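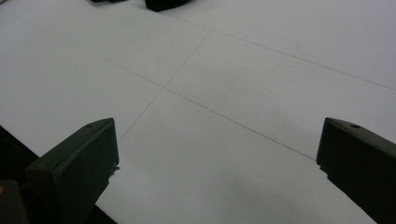
White work surface with thin gray seams

Our theater group has been putting on musicals in the Skastthorpe hall for years, and for most of that time I've been the one who sews, glues, paints and finds things. People keep asking me how I get a show's worth of costumes and props ready at home, so I've written down what works for me. Some of it I learned from Kvido Ševčík, who built our sets before he moved away, and the rest I learned by ruining things.

Start with the stains. Stage makeup gets on every collar, and the greasy kind laughs at a regular wash. I rub plain dish soap into the dry fabric with my fingertips, leave it for half an hour, then rinse from the back with cool water. If there's still an orange ring, do it again before it goes anywhere near the dryer. I once dried a whole row of sailor shirts without checking and those rings are still there (we called them vintage and used them in the next show too).

For sweaty costumes that can't be washed, mix one part cheap vodka with two parts water in a spray bottle and mist the lining, then hang the thing somewhere with moving air. Test a hidden bit first, especially on acetate, and keep the bottle away from candles and the stove. It won't get rid of everything but it does get you through a Saturday-matinee kind of situation with two shows back to back!

Hems next. If a dress has to fit one person this year and somebody four inches taller next year, don't cut it. Fold the extra up inside and hold it with long hand stitches in a thread that nearly matches. Iron-on tape is tempting, I know, and I've used miles of it, but it leaves a shiny line on dark cloth and it lets go under hot lights. Our Jasance dress, the long green one everybody wants to wear, has been up and down 13 times and you can't see a mark on it.

Buttons! Sew them on over a toothpick, pull the toothpick out, and wind the thread under the button a few times before you knot it. For anybody with a quick change, take the buttons off altogether, sew them to the front for show and put snaps or hook-and-loop behind. Close the hook-and-loop before washing or it'll chew up every pair of tights in the load.
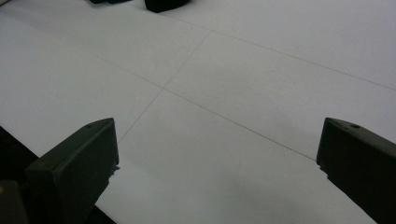 Then there's paint. I do most of my props with leftover latex wall paint, and the trick is to stop it drying out between shows. Press a piece of plastic wrap right down onto the paint before you put the lid on, write the show and the color on the outside, and keep it indoors over winter. Ours froze in the garage one November and came out like cottage cheese. If you only need a little, pour it into a jam jar and fill the jar close to the top.

Brushes I wrap in a plastic bag and put in the fridge overnight if I'm coming back to the same color in the morning. My husband has opinions on this. For the gold trim I use a bit of kitchen sponge clipped in a clothespin, dabbed almost dry on a rag first, and it gives you that worn look on a picture frame or a crown in a couple of minutes.

Hot glue strings come off if you wave a hair dryer over them. Hot glue on your thumb is another matter, so keep a bowl of cold water next to you. And if a glued piece has to come off something smooth, a cotton swab dipped in rubbing alcohol, worked in at the edge, will usually make it pop loose. Go easy near painted parts.

Last one is storage. I keep one bag per character, never one bag per type of clothing, and I pin a card to each with everything that's supposed to be in it, shoes and socks included. Branislav Říha, who played the innkeeper in our last musical, lost the same vest three times until we started doing this. Hats get stuffed with old tissue paper and go on the top shelf. Wigs go inside out in a hairnet. Don't store anything in dry cleaner plastic for long, it holds the damp in; an old pillowcase with a hole snipped for the hanger does a better job and you can throw it in the wash.

I'm still looking for a decent way to clean satin shoes without leaving a tide line. Cornstarch lifts the grease all right, but the mud stays put, and we've got eight pairs to get ready before the spring show.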